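# How Does a Baby Eat Before It's Born?

If there's a baby growing in your family right now, you may have looked at that big round belly and wondered a few things. Is it dark in there? (Mostly, yes.) Can the baby hear me? (Later on, yes!) And the one kids ask me more than any other: what does the baby have for lunch?
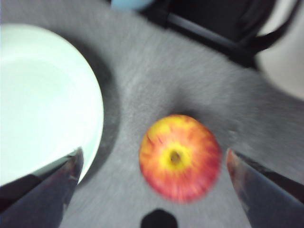 The baby can't chew. It has no teeth showing, no plate, and nobody to pass it a spoon. But it is growing every single day, and growing takes a lot of food. So how does the food get in?

The answer is one of my favorite things in the whole human body, and you have a little reminder of it right in the middle of your tummy.

## Meet the placenta

Say it like this: pluh-SEN-tuh.

The placenta is a body part that grows only when there's a baby on the way. It's round and flat, a bit like a thick pancake, and it sticks to the inside wall of the uterus (YOO-ter-us), the stretchy place where the baby lives. When the baby is born, the placenta comes out too, because its job is done. A whole body part, made for one job and then finished with. How great is that?

Let's follow a bite of toast. Mom chews it and swallows it. Her stomach and intestines break it down into tiny, tiny bits, much too small to see. Those bits go into her blood, and her blood carries them all over her body, including to the placenta.

Now comes the clever part. Mom's blood and the baby's blood come very close together in the placenta, but they normally stay on their own sides of a super thin wall. The good stuff in the food passes through the wall. Oxygen, the part of air our bodies need, passes through too. That means the baby doesn't have to breathe air in there!

## The cord

Between the placenta and the baby there's a long, bendy, twisty tube called the umbilical cord (um-BILL-ih-kul). It has three blood vessels inside. One carries food and oxygen to the baby. The other two carry away the things the baby's body wants to get rid of, and Mom's body takes care of those for both of them. (Moms are busy.)

Around the blood vessels is a soft, slippery jelly that helps keep them from getting squashed when the baby rolls over and kicks. It even has a funny name: Wharton's jelly. Please don't put it on toast.

After the baby is born, the cord is clamped and cut. It doesn't hurt the baby, because the cord can't feel anything. A small stump stays on for a week or two, then dries up and falls off, and what's left is a belly button. Go ahead and look at yours. That's where your lunch used to come in!

## Can the baby taste anything?

Yes, a little! The baby floats in warm water called amniotic fluid (am-nee-AH-tik), and it swallows some of that water as practice. Flavors from Mom's food can get into the water. Garlic is one, and carrot is another. So a baby may already have met some of the family's favorite dinners before it ever sits at the table.

My friend Érica Fagundes ate so much garlic soup before her son Bayram was born that his big cousin Songül still calls him "the soup baby." He's seven now, and yes, he likes soup.

## Questions kids have sent me

**Does the baby get hungry?**
Food comes through the cord day and night, so the baby doesn't have to wait for mealtimes the way you do. After it's born, it has to learn about being hungry, and you will definitely hear it learning.

**Does the baby poop in there?**
Usually not until after it's born. The first poop is dark green and sticky like tar. It's called meconium (meh-KOH-nee-um), which is an excellent word to know.

**What about twins?**
Each twin has its own cord. Some twins have a placenta each, and some share one.

## Try this at home

Get a coffee filter, a clear glass of water, and a tea bag. Push the filter down into the glass so it makes a little pocket in the water, then put the tea bag in the pocket. Wait and watch the water outside. The color comes through the paper, but the leaves stay put. The wall in the placenta is much fancier than a coffee filter, but it lets some things across and keeps others back, too.

Ask a grown-up before you drink the tea.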